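Sadden tabletop rule kit: my review after 2 months

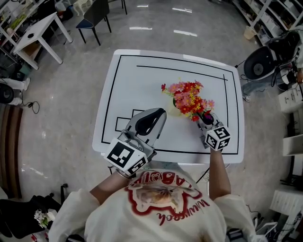
I bought the Sadden kit because our demo sessions had gotten sloppy, and I wanted house rules people would follow without me nagging. It's a 90-page guide by Fares Awad, plus wall cards and a login for the checklist. My favorite rule is the border one: tape a rectangle on the tabletop and keep the task inside it. We went with black tape on our glossy white table, and wow, you can't miss it, even with a big bunch of fake daisies sitting in the middle! The rule about keeping the marker cubes on both grippers clear of sleeves is great too (push them up before you start, easy).

Now the gripes. The floor section is way too short. Cables get one paragraph, and I wanted a whole page on them. Walid Sfeir's chapter on naming files is solid, but he repeats himself a lot, and rule 112 flat out contradicts an earlier one about pausing between takes. I emailed in July and got a corrected card, so points for that.

I'd still buy it over the Moussa guide, which reads like a tax form. Skip the laminated cards, though. Mine curled.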